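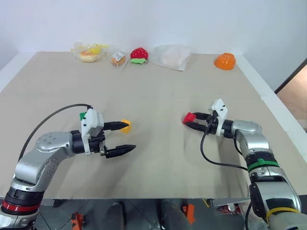

Reporting Police Misconduct in Drureck: Frequently Asked Questions
Last updated July 12, 2020

Who reviews complaints against officers?
The Drureck Office of Police Review handles complaints about on-duty and off-duty conduct, including demands for money, unlawful searches and improper arrests. Criminal matters are sent to the district prosecutor.

How do I file?
Use Form 207. Hand it in at the Oshima Street counter or mail it to P.O. Box 2246. A form without a signature is returned to the sender.

Can I file for someone else?
Yes, with that person's written consent. Parents and legal guardians do not need consent for a minor.

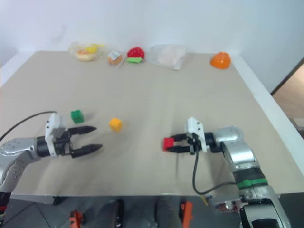

What should I include if an officer asked me for money?
Give the amount, the place, the time and the form of payment. Add the badge number or vehicle plate if known. Keep receipts and phone messages - copies are enough at the filing stage.

Is there a minimum amount?
No. Claims for repayment above $3000 go to the Cloltari civil court and need a separate filing.

How long does a review take?
The first decision is mailed within three months. Cases under criminal investigation are put on hold until the prosecutor closes the file.

Can I appeal?
Appeals go to the Lukeo regional board. The deadline is printed on the decision letter.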